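Members' Board – Housekeeping and Stores
Thread: Reuse of decorated tins in shared storage

Last updated: 2026-02-12

T_Quezada (moderator)

Members are asked to give their views on the continued use of decorated gift and biscuit tins as storage in the shared workrooms. The present guidance, adopted in September, permits any clean tin with a sound lid, provided that it carries a label. In practice the labelling has been uneven, and several requests have been received for the tins to be replaced with uniform boxes from the Biltier range.

The estimate for a full replacement stands at 1,795, including shelf dividers. I should be grateful if replies could address the practical merits of each option. Matters of taste may be raised, but briefly.

Trinidad Quezada
Moderator, Housekeeping and Stores

shelfmark

I support replacement. The tins are of different heights and do not stack. On the lower shelf of the sewing store, two round tins and a square one occupy a space that would take a full row of boxes. Members looking for bobbins must open each lid in turn, and the lids are then returned to the wrong tins.

A uniform box with a clear front would remove the difficulty at once. The expense is considerable, but it would be met once only.

L_Steinbach

I must disagree with the previous contributor on two points.

First, a tin with rounded corners and a well-fitted lid keeps out dust and moths better than the clear-fronted boxes, which have a gap at the hinge. We tested both in the wool cupboard over the winter, and the tins were found to be clean inside when the boxes were not. Second, members remember a picture more readily than a label. A request for "the light blue tin with the long-eared character on the lid" is understood immediately by everyone who uses the room, whereas a request for "box 16" sends people to the index sheet. 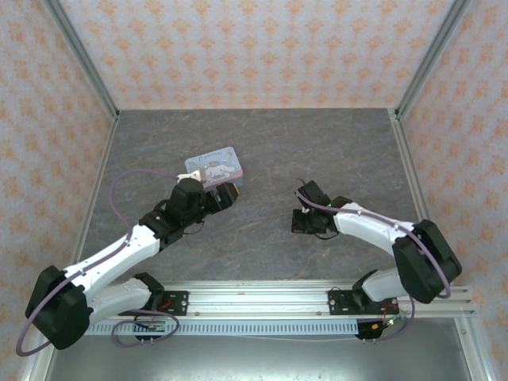
I would add that a rectangular tin of this kind is a good deal easier to place on a shelf than a round one. If the guidance were amended to accept rectangular tins only, most of the complaints about wasted space would fall away without any purchase being made.

Leonie Steinbach

Orka

May I ask how the pictures on the lids are to be reconciled with the labels? The guidance requires a label on the lid. On a decorated tin, the label either covers the picture or is placed over the lettering, and members then peel it off because it looks untidy. I have replaced the same label on the button tin more times than I care to record.

T_Quezada (moderator)

The guidance says "on the lid or on the front face". A label on the front face is acceptable and, where tins are shelved above eye level, it is to be preferred. I accept that the wording could be clearer.

shelfmark

With respect, a front-face label is of use only if the tin is put back facing forwards. Many are not. A tin turned at an angle on the worktop and then pushed on to the shelf in the same position shows the reader a corner.

I would also question the moth test. The wool cupboard was treated with cedar blocks during the same period, and the blocks were placed on the shelf with the tins. The result cannot fairly be relied upon.

L_Steinbach

The cedar blocks were on both shelves. I placed them there myself, and the cupboard record shows it. I am content for the test to be repeated if there is any doubt.

On the question of angle, two labels would meet the case: one on the long side and one on the short side. The cost of a roll of 800 labels is very small in comparison with the Biltier estimate.

Rozīte

I should like to raise the matter of rust, which has not yet been mentioned. Tins kept near the sink in the dyeing room have marked the worktop, and the marks do not come out of a pale surface. On a mottled or veined worktop they may pass unnoticed for some time, which is worse, as the tin is left where it is and the contents suffer. I would ask that no tin be kept in the dyeing room under any arrangement.

Sharp edges should also be considered. An older tin may be rough on the inside of the rim, and fine yarn catches on it.

Zekavico

I agree with Rozīte as regards the dyeing room. Elsewhere I would keep the tins. Our own room replaced its tins with boxes and more than 60 of the small parts had to be sorted again, as the boxes were larger and members began to combine things that had been separate. Needles and press studs should not share a container. A small tin discourages this – there is simply no room for anything else.

I would suggest felt pads on the underside for any tin that is moved on and off a worktop regularly. They prevent scratches and they also quieten the noise, which in a shared room is a courtesy to others.

shelfmark

I have no objection to felt pads. I remain of the view that the sewing store should have boxes, and I would ask that it be considered separately from the other rooms.

T_Quezada (moderator)

Thank you to all who have contributed. The following revised wording is proposed:

1. Rectangular tins may be used in all rooms except the dyeing room. Round tins are to be withdrawn as they fall empty.
2. Each tin is to be labelled on one long side and one short side. Labels are not to be fixed over the decoration on the lid.
3. Rims are to be checked before a tin is brought into use. Tins showing rust are to be removed.
4. Felt pads are to be fitted to tins in regular use on worktops.

The sewing store will be treated as a separate item, and shelfmark is invited to submit shelf measurements. No order will be placed with Biltier in the meantime.

Orka

I can accept this, subject to the removal of the word "decoration" from item 2. Some lids carry only a name, and I foresee an argument as to whether lettering is decoration.

T_Quezada (moderator)

Item 2 will read "over any picture or lettering on the lid". The thread is now closed to members. Reader comments remain open.

Reader comments

hallcupboard: Does item 1 apply to oval tins? We have several, and they are neither one thing nor the other.

M. in the annexe: I would support a repeat of the moth test, with the cedar blocks left out altogether.

pinsandtacks: Could the label rolls be kept in the front office? The last one was stored in an unlabelled tin and took a week to find.

Contact the moderators | Copyright Members' Board, Housekeeping and Stores | Back to top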